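Re: [bench-sim] Draft rules for reporting sim runs, round two

Sorry for the slow reply, I was out until Wednesday and then spent most of a day digging through the thread to see where we'd landed. Quoting the bit I want to argue with (in a friendly way!):

> I think section 4 of the draft is too strict. If a group runs a cube
> sorting task in simulation and reports a success rate, I don't see
> why they should have to publish every starting layout. The seed
> is enough. Anybody who wants the layouts can regenerate them. Also,
> "success" should be left to the authors to define, the tasks are too
> different for one rule. And I would drop the clutter paragraph
> completely, it reads like someone's pet peeve.

OK so. It is someone's pet peeve, it's mine, I wrote it. I'll get to that.

On seeds first. I used to be totally on your side here. Then we tried to rerun the old Drusus sorting set for the October comparison, all 2,931 episodes of it, with the seed list sitting right there in the folder, and we got different layouts. Same seeds, newer physics build, and somewhere along the way the order in which objects get dropped onto the table had changed. So seed 15 used to put a cube near the back wall of the box and now it puts it in the tray before the arm even moves. We lost most of a week to that. The scores weren't wildly off, but they weren't comparable either, and I couldn't tell you which episodes were to blame without opening them one at a time.

A saved layout is a tiny text file. Object name, pose, size, done. I'd be fine with a softer version: seed plus simulator version plus settled poses after the objects stop moving, and skip the meshes if they're already public. Would that work for you? The settled poses are the part I really care about. Initial poses are nearly useless if half the objects are still falling when you write them down (ask me how I know).

On "success." I agree we can't write one definition for every task, and I don't want to. What I want is for people to write theirs down before they run, in words a stranger could apply. Take sorting cubes by color, which is what half this list works on anyway. "All blue cubes in the tray" sounds like a finished definition until you sit two people down and have them score the same stills. Does a cube leaning on the tray wall count? Does it count if the gripper hasn't let go yet? What if they're all in there but the arm dragged a cube of another color in along with them? And if a cube of the wrong color ends up out on the table, was it left there on purpose, was it placed there by the arm, or did it start there? You can't get that from the last frame. We had two people label the same 40 end states from the Kozłowski set and they disagreed on almost 15 of them, and these are two people who share an office and eat lunch together!

So my suggested wording for 4.2, please hack at it:

4.2 Each report shall state the success condition in plain language and in code. The plain version comes first. Where the two disagree, the report shall say which one was used for scoring.

4.3 Episodes that stop early (time limit, collision, operator stop) shall be counted as failures unless the report lists them separately.

4.4 Objects that are not part of the task shall be listed, along with whether touching or moving them affects the score.

4.4 is the clutter paragraph, slimmed down. The reason I won't let it go is that clutter is where sim results quietly get easier. 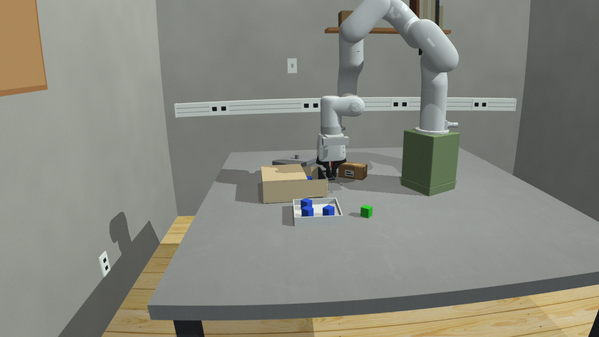
A gripper that has to come down between a box wall and something lying flat behind it is solving a different problem from one working on a bare table, even if the instruction line reads exactly the same in both papers. And if bumping the junk is free, a policy will learn to bump the junk. Ours did. It got very good at shoving everything out of the way with the side of the hand and then picking up cubes in peace, and the score sheet loved it. On the real arm the same trick would've had me hitting the stop button all afternoon.

I don't think we need to forbid any of that. If your task says moving things is fine, fine! Put it in the list. One line per object would do it: name, fixed or loose, scored or not. That's all 4.4 asks.

A few smaller things while I'm here:

The draft says "robot pose at start" without saying joint angles or hand pose. Please make it joint angles. The same hand pose can come from more than one arm shape and the elbow matters once there's a shelf nearby.

Section 6 still says "video of every episode." I think that's overkill for people without much storage. Every failure plus a random handful of successes is what we did for Plollcombe and it was plenty.

Can we stop using "scene" and "layout" for the same thing? I counted it as my own fault in at least two places. My vote is scene for the room and furniture, layout for where the loose objects are.

Also the Caltex config in the appendix has the table height in centimeters and everything else in meters. I fixed it in my copy and I'll send the patch separately so it doesn't get buried in this.

If the seed compromise sounds okay I can redo section 4 this weekend and post it as draft 2. If you still hate the clutter paragraph, tell me which half you hate and I'll see what I can do with the rest.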